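Handout 4: Setting up and looking after the gripper on the Grarkano cell

Course: Cell Maintenance, Plurville
Notes by Wendell Brannigan
Revised 27 Jan 2023

1. What these notes cover

The arm itself is dealt with in Handout 3. These notes take the gripper from zero check to first grasp, then list what is logged between services. All steps are run in the simulated cell first and repeated on the hardware only after the log is signed.

2. Zero check

Start every session with the jaw open and nothing between the fingers. Bring the gripper over a clear part of the work surface and stop above it. Do not touch down. Read the opening reported by the controller and compare it with the value on the cell sheet. A difference of more than 2 mm means the zero has been lost and the homing routine must be run again.
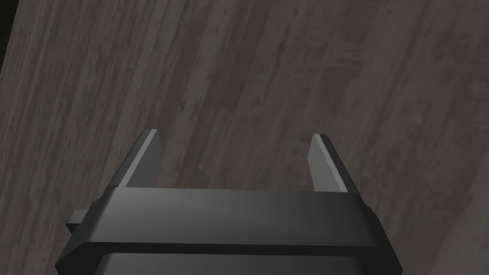 Homing closes the jaw fully, records the stop, and opens it again. Run it twice. If the two recorded stops do not agree, the fault is in the finger seating or the drive, and a third run will not cure it. Remove both fingers, clean the seats, refit, and tighten the screws in turn, a little at a time. In the simulated cell the same fault is set by entering an offset on one finger, and the cure is to clear the offset.

3. First grasp

The test part is a bowl. It is taken by the rim, with one finger inside and one outside. The rim is curved and the finger faces are flat, so contact is a short line and the part can rotate about it. Close at low speed, wait for the force reading to settle, then lift. Students who lift on the first contact signal usually log a slip.

Set the force limit at 9 N for this part. A higher limit hides a badly placed grasp – the part stays in the jaw but sits at the wrong angle. Record the approach angle along with the force, as neither is much use alone.

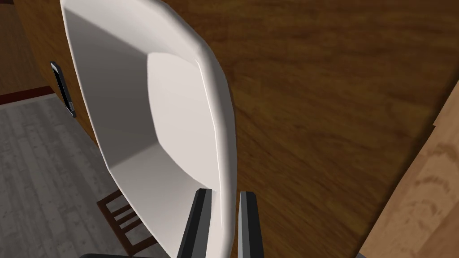
Fig. 2. Rim grasp on the white bowl, one finger on each side of the rim.

4. Service interval

The Zalewska schedule calls for inspection every 3,000 cycles. One cycle is one close and one open, with or without a part. Homing runs count. At each inspection:

Check the finger faces for wear and for play at the base.
Compare the zero with the last three entries in the log.
Run the open and close test with an empty jaw and note the time for each stroke.
Confirm that the camera offset file matches the fingers fitted.

The last item is the one most often missed. Fingers from the Brusturetti set are longer than the standard pair, and the old offset will put the tips below the surface.

5. Return to ready position

After service, send the gripper back to the ready position with the jaw open. Check the position against the stored one before releasing the cell to the next group. A small error in height is corrected in the tool frame and never in the individual programs. 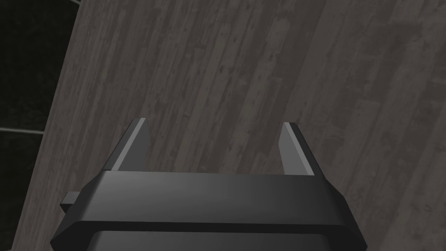
Tamsin: On section 5, we corrected the height in the tool frame as written and two of our old programs then went low. They had both been patched by hand in March. Could the notes say to search for local offsets before touching the tool frame?

Agreed. Search first, remove any local offsets, then correct the tool frame and rerun the zero check in section 2. The log sheet will get a line for it.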